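3.2 Snack purchases between meals

The second part of the diary study concerned food which was eaten outside the three main meals. In the first weeks of the fieldwork we noticed that many households in Kukham did not write such food in the diary at all. When we asked them, they answered that it was "not really eating". For this reason we changed the form in December and added a separate page, on which the participants wrote the time of day, the place of purchase and the person who ate the product.

In total 151 households returned the new page. Households with school children reported more snacks than the households without children, and most of these snacks were bought on the way home in the afternoon. The second moment of the day was late in the evening, after nine o'clock, and here it was mainly the adults who ate. In Tambunan, where the shops close earlier, the evening snacks came from a stock kept at home. Several participants explained that they buy many small bags at once and put them in a cupboard, and that the children know very well which cupboard it is.

The size of the bag was difficult to record. Participants used the words "small", "normal" and "family", but the same word could mean different weights in different families. Annelies Claeys, who coded the first 60 diaries, proposed to use only the number of bags and to leave the weight for the later shop survey. We followed this proposal, although it makes the comparison with the earlier work in Plirkent less exact.
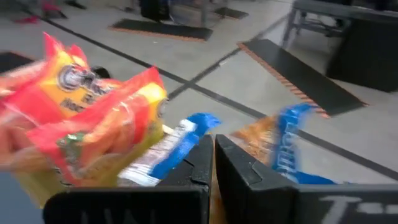 Figure 6. Bagged snacks.

Recall of the product was also weaker than we expected. In the interviews the participants often could not give the name of the snack they had bought the day before, but they could nearly always give the colour of the bag. Two red bags with yellow on them, such as those in Figure 6, may be remembered as the same product when the interviewer asks only for the colour. We have therefore put all answers of this type in the category "bagged snack, not specified", also when the interviewer believed that he knew the product. This category is large, and it is larger in Tambunan than in Kukham.

The prices are not discussed in this section. They were collected in the shops by the Foltus survey, which used another list of products, and the two lists could be joined only for the drinks and the biscuits.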